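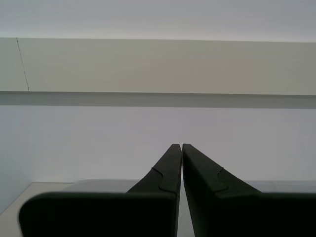

Winter hours and other changes at the Womville tool and seed library

The library moves to its winter schedule with this issue. The front desk will be open in the afternoons only, and the evening session stops until spring. Returns can still go in the drop bin by the side door at any time, but please do not put anything with a blade or a fuel tank in the bin. Those have to be handed over at the desk.

Loans over the holidays

Any tool borrowed in the last two weeks of the year has its due date moved to the first open day in January. You do not need to call or write to ask for this. The system will show the old date for a while and then correct itself, so ignore the first reminder if one comes. The floor sander and the tile saw are the exceptions. Both have waiting lists and stay on the usual three-day loan.

If you want the carpet cleaner before family arrives, reserve it now. There is one machine, and it is booked for most of the month already. The pads and the cleaning solution are not included in the loan. We used to keep a few bottles to sell at cost but have stopped, and the hardware store on Abbasi Street carries the right kind.

Seed returns

We received 185 packets of saved seed this fall. Of those, 109 are cleaned, labeled and in the drawers. The rest are waiting for one of two things: a plant name we can read, or more drying time. If you dropped off a brown envelope with "yellow bean, good" on it, please get in touch. We would like to know whether it is a bush bean or a pole bean before it goes out to anyone.

A few notes for people who save seed for us, as the same problems come up every year.

Squash and pumpkin seed should come from a garden where only one kind was grown, unless you pollinated the flowers by hand. We had a large batch of winter squash last year that had crossed with something ornamental. The fruit looked fine and had no flavor at all. We can't hand that out, and we ended up composting the whole lot.

Tomato seed needs to be fermented for a few days in its own juice, rinsed, and spread on a plate. Paper towels are a nuisance. The seed sticks and we have to cut the towel into squares. A coffee filter is a little better, and a ceramic plate is best.

Write the year on the packet. Onion and parsnip seed in particular does not keep, and a packet with no year goes straight to the bottom of the pile. Lettuce is good for several years if it has been kept cool. Beans and peas will usually come up even when they are older than they should be.

Please do not staple packets shut. Fold the top over twice and use a bit of tape.

The drawers have been rearranged by planting season instead of by letter. Seeds that can go out while there is still frost are in the top row. Warm-weather crops are in the middle, and flowers and herbs are at the bottom. The old alphabetical list is still in the binder for anyone who prefers it, with the new drawer number written next to each name.

The Cirkenero pepper

Several members asked about the long red pepper that was on the tasting table in June. It is sold as Cirkenero, and we had it from a single packet that was split among seven households. Five of them sent seed back. It is a thin-walled pepper, mild when green and a little hot once it turns, and it dries well on a string. It was slow to start indoors. People who used a heat mat had seedlings in ten days, and those who used a windowsill waited nearly three weeks.

There is enough to offer one small packet per household this winter. Ask at the desk. It is not in the drawers, and it will not be until we have grown it for another season and are sure it comes true.

Sharpening

The sharpening bench is open through the winter during desk hours. Bring pruners, loppers, hoes and kitchen knives. We do not sharpen serrated knives, scissors for fabric, or chainsaw chains. Tools should be wiped clean of sap and soil before they come in. Rubbing alcohol takes sap off pruners quickly, and vegetable oil works if that is all you have, though it takes more rubbing.

The charge is still $7 for a garden tool. Kitchen knives are less, and there is a price list taped to the end of the bench. Please take it as given that you will leave the tool with us and come back for it. Waiting while it is done holds up the line, and there are only two chairs.

Putting your own tools away

If you have not done it yet, a mild afternoon is a good time. Scrape the soil off spades and forks, wash them, and let them dry completely before they go in the shed. A light coat of oil on the metal will keep the rust off until spring. Wooden handles can be sanded where they have gone rough and rubbed with boiled linseed oil. Lay the oily rag out flat outdoors to dry and never ball it up, as linseed rags can heat up and catch fire without a spark.

Drain hoses and hang them in wide loops. Drain the shutoff valve too, if your outdoor tap has one. Gas mowers should either be run dry or filled with fresh gas treated with stabilizer. Batteries for cordless tools should come inside the house.

Things we could use

Clean glass jars with tight lids, in small sizes. Coin envelopes. A metal filing cabinet with two or four drawers that still slide. Garden gloves in child sizes, which we run out of every spring. We have more clay pots than we can store and will not take any until the weather warms up.

We also cannot accept electric tools with a cut or taped cord, even if they run.

Next meeting

The planning meeting for spring will be held in the back room of the Clelia Hall, as the library itself is too cold in the evening to sit in for long. The date will be posted on the door and in the next issue. The main item is whether to buy a second carpet cleaner or put the money toward a wood chipper. Members who cannot come may leave a note in the box at the desk with their choice and their member number.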